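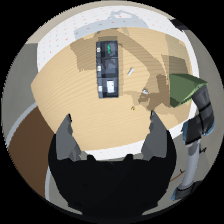 3. Sorting small parts: how far did we get?

Our question for the December report was simple: can an arm do the boring job at the end of every shop shift, when all the little bits left on the bench have to go back where they belong? We built the job in simulation first so we could run it over and over, and wow, did we run it! The final count was 1,159 tries with the Skosia planner, split over 18 table layouts.

Big parts were easy. Small ones lying at an angle were the real fight (and the most fun to work on). Of the last 193 tries we lost almost 15 percent to bad grasps, mostly because the fingers closed a hair too high. Slowing down the final approach helped a lot more than any change we made to the planner.

3.1 The tray

Letting go is its own problem. Coming straight down over the tray gave us our best results, so we kept that for every layout. The pieces are tiny next to the gripper, and a small error in height matters.

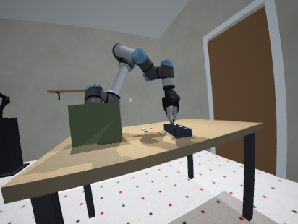
Firouzeh Najafi wrote in the margin of our draft that a person clears a bench like that in under a minute, and asked why we would call the arm ready for anything. Fair point! We don't think it is ready. We do think it could take the night shift on a job where speed doesn't matter, and we want to try that at Sivstead next term.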